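Kolwood Robotics Club
Minutes of the December meeting

Chair: Vasylyna Lysenko
Minutes: Lesia Semeniuk

1. Previous minutes
Accepted with one correction. The spare power supply is stored in the Horobets room, not in the workshop.

2. Sorting project (Rerkudum)
V. Lysenko reported on the state of the recycling task. The arm is to pick drink containers from a tabletop and place them by material. Object set for this stage is aluminum cans and clear plastic bottles. Glass stays out until the grip force limit has been checked by the faculty adviser.

Starting layouts were discussed. Members agreed that each layout must mix upright and fallen items, and that dented cans are to be kept in the set. Cans lying on their side have to be approached from above with the fingers turned to match the long axis of the can. The current script sets wrist angle from the first detection only and does not update it during the approach.

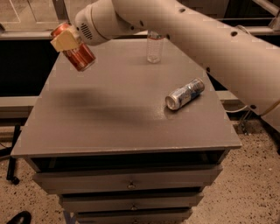 Tilt after pickup was raised by L. Semeniuk. A can held at an angle needs more clearance over its neighbors than the planner allows. Proposal: lift straight up by 200 mm before any sideways travel. Carried, two against, on grounds of cycle time. To be reviewed once timing data is available.

Shadows from the arm on the gray tabletop were also discussed. The detector sometimes returns a box for the shadow edge. Agreed to add training images with the arm at different positions over the table. Target for the labeled set is 2,000 images. Labeling to be divided among members by sign-up sheet.

3. Vistley meet
Entry form is complete except for the safety section. Rules allow two operators at the table and one at the laptop. Operators to be chosen after the next practice run. The written summary of the gripper design is still outstanding.

4. Workshop use
Monday sessions now end at 8:30 p.m. Last person out switches off the controller at the wall and signs the log. Batteries are not to be left charging overnight.

5. Actions
V. Lysenko: change lift height in the script; send safety section to adviser.
L. Semeniuk: post sign-up sheet for labeling; draft gripper summary.
All: bring empty cans and bottles, rinsed, labels left on.

6. Other business
Request for a second emergency stop button held over to next meeting.

Meeting closed 7:50 p.m.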